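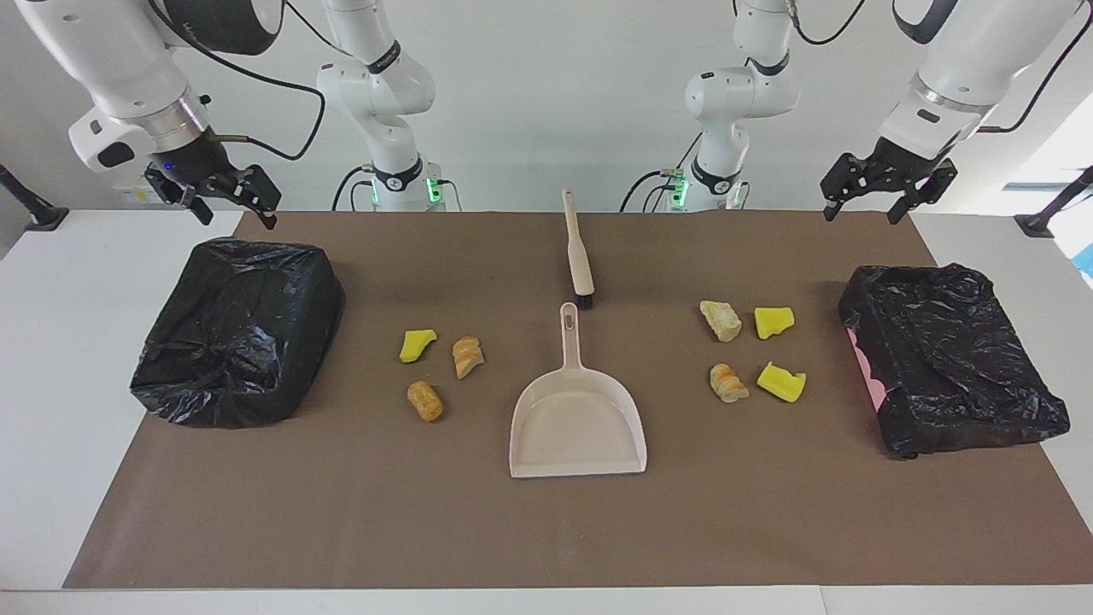 Two-arm sweep task: brush arm starts moving before the dustpan has settled

Posted by tablecrumbs in Bimanual / Control

Hi all, long-time reader, finally stuck enough to post. I have a two-arm setup doing a tabletop cleanup: one arm holds the dustpan, the other is supposed to sweep bits of bread and sponge into it, and then the pan gets tipped into one of the bagged bins. Both arms run off one learned policy that spits out chunks of 16 actions, and I play them back through a little wrapper I wrote on top of Plallix (our motion server, if you haven't run into it).

My trouble is timing. The dustpan arm gets the pan down on the mat just fine, but the other arm doesn't wait for it. Sometimes it heads for the brush while the pan is still coming down, and then the two grippers get way too close and my safety stop kicks in. Other times they both sit there like they're each waiting on the other one – and that one drives me nuts, because nothing shows up in the log at all. 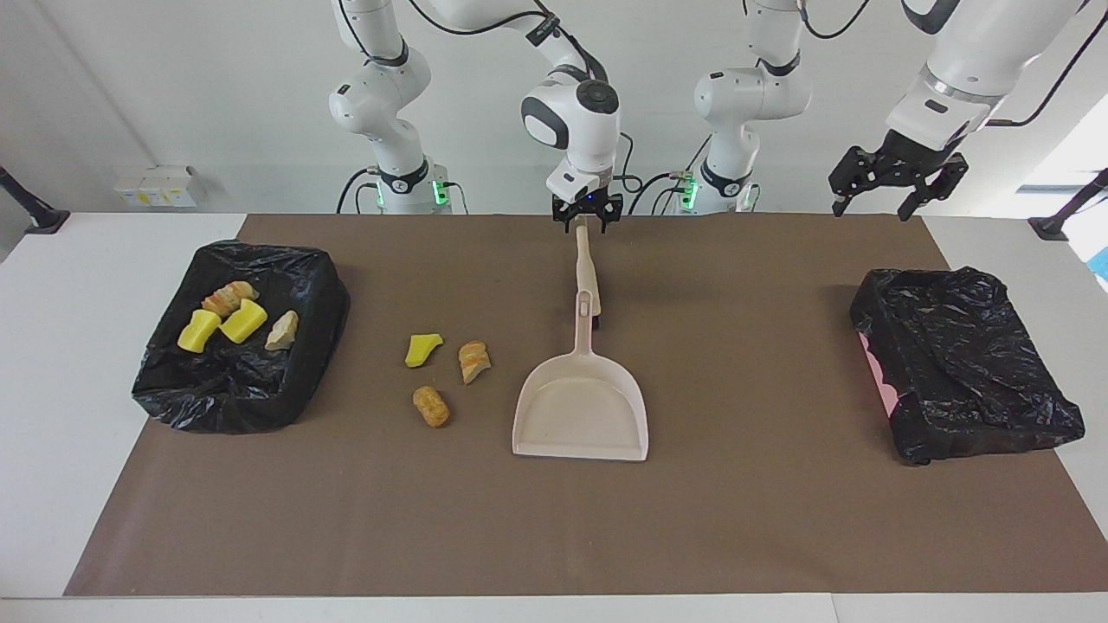
Dustpan in the right arm's gripper, left gripper open over the other end of the mat.

Stuff I've tried so far: slowing everything down (same problem, slower), retraining with some 900 demos instead of the smaller set I started with (the sweeping got nicer, the timing didn't), and adding a fixed pause after the pan goes down. The pause works until the pan lands a little off and the arm needs longer to fix it. I'd love to keep a single policy if I can. Is there a normal way to make one arm wait for the other without going back to a hand-written state machine?

gripper_gremlin

Been there! Before you touch the model at all, check how you're playing back those chunks. If your wrapper splits each chunk into a left queue and a right queue and sends them separately, the two arms WILL drift apart, and it gets worse every time one side has a slow step. I had exactly this. My left queue was one chunk ahead by the middle of the task and I spent weeks blaming the training data.

What fixed it for me was one queue with both arms in the same row and one clock. If either controller isn't ready, neither one moves. I also quit playing the whole chunk and only run the first few actions before asking the policy again (I use 3, which is probably overkill, but my pans stopped crashing into my brushes). Log the step number for each side too. If you see 16 on one and 17 on the other you've found your bug.

For the freeze where they both sit there, look at the demos. People pause a lot when they teleoperate two arms, usually right after setting something down while they think about what the other hand should do. The policy learns the pause, and if it can't see anything that says the pause is over, it'll happily stay there forever. I trimmed the dead time out of mine with a dumb script that drops frames where neither arm moved more than a hair. Just don't trim the frames where a gripper is opening or closing – I did that once and ended up with a policy that never let go of anything.

mostly_planning

Agree with the queue thing. I'd add a gate though, and it doesn't have to be a full state machine.

Have one small check that says "pan is down and still." You can get that from the wrist pose plus gripper width, no fancy perception needed. Until it's true, clamp the sweeping arm so it can't enter the space over the middle of the mat. The policy can ask for whatever it wants and the clamp just holds it at the border. When the check flips, flush the old chunk and get a fresh prediction. Skip the flush and you'll get a nasty jump, because the stale targets are already way inside the zone you were holding it out of.

Also look at what your cameras can see at that moment. From up by the head, the wrist tends to sit right on top of the dustpan, and the policy may have no good view of whether the pan is flat.

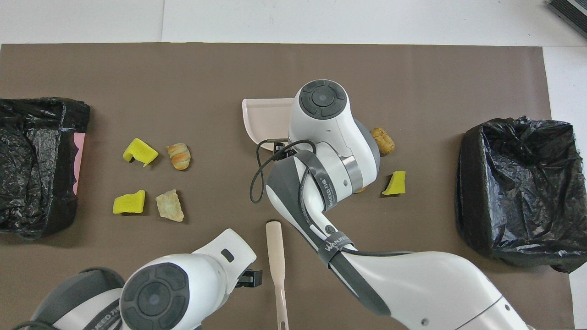 If you're only feeding it one view, I'd put in the fixed one as well and retrain before doing anything cleverer. We did this on Ravn with a second stream and the hesitating got a lot better, though we changed the crop size in the same run so I can't swear to which one did it. Make sure the streams are stamped by the same clock. Ours weren't in the beginning, and the policy was getting a head image noticeably older than the side one, so it saw the arm in two different places at once.

zz_sweeper

just use Cillow, it has arm sync built in. there's a checkbox

tablecrumbs (original poster)

Quick update! gripper_gremlin called it, I had two queues. I merged them this afternoon and the early starts are gone so far. Still getting the freeze now and then, so I'm going to try trimming the demos next and then the gate if that's not enough.

mostly_planning, do you do the clamp in joint space or on the gripper position? My first try at it in joint space made the elbow do something ugly.

zz_sweeper, I looked, and the checkbox seems to be grayed out for anything that isn't a Zavard controller :(

mostly_planning

Gripper position, and then let the IK sort out the rest with a cost on moving the elbow. Start with the border pretty far out and bring it in a little at a time. If it buzzes back and forth at the edge, add some slack so it has to back off a bit before it's allowed to try again.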